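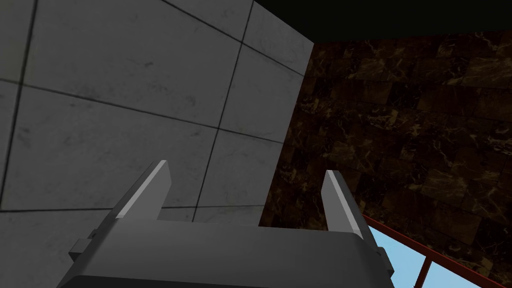 Figure 1. View from the wrist camera in the simulator, gripper open, facing the corner of the gray tiled wall and the brown marble wall.

Evaluation of the Piltier Simulation Kit for a First Manipulation Course
Project report, submitted Tue 14 April

1. Purpose

Our department wants a robot simulator that second-year students can use on the lab computers without much setup. We were asked to try the Piltier kit, sold by Takgate, and report on whether it is suitable. The kit comes with a robot arm model, a two-finger gripper, a set of rooms and a Python interface. We used the education license for the whole term.

2. Setup

Installation took 58 minutes on the first machine and much less on the second, once we knew which graphics driver to pick. The install guide skips a step: the room files have to be unpacked by hand before the program is started. If they are missing, the arm loads into an empty gray space and there is no error message.

We compared Piltier with Bakke, the free package the course uses now. Bakke has no furnished rooms at all, so the comparison in section 4 only covers arm control.

3. Rooms and camera views

The rooms are the main selling point. Surfaces are detailed enough to be useful for vision work. In Figure 1 the tiles have faint specks and the marble has light veins, and the two walls are easy to tell apart even at a steep angle. Sky and a red-orange railing show at the lower right, with the gripper housing in front.

The wrist view is tilted upward by default in this room. This confused both of us at first. With the fingers pointing up at the walls there is nothing in view to pick up, and a beginner may think the program has failed. The starting pose can be changed in the settings file, and we recommend doing that before class.

The gripper also takes up a large share of the picture. For our color matching exercise we had to mask out the bottom part of every image - otherwise the gray of the housing was mixed up with the gray of the tiles.

4. Arm control

We wrote one reach-and-grasp routine and ran it 33 times in each package, using the same block sizes. Piltier finished 14 of these without a dropped block. Bakke did slightly better. Most of the Piltier failures came from the fingers closing before the arm had stopped moving. Adding a short wait fixed part of this, but we did not have time to repeat the full set.

Commands are clearly named and the Python examples run as written. The joint limits in the manual do not match the ones in the arm model. We went by the model.

5. Cost and support

The education license is billed per seat and renews in July. We sent 2 questions to Takgate support. The one about drivers was answered the next day. The one about joint limits is still open.

6. Recommendation

We recommend Piltier for the vision part of the course and Bakke for the grasping labs until the timing problem is better understood. The Drernby add-on, which adds outdoor areas, was not included in our license and was not tested.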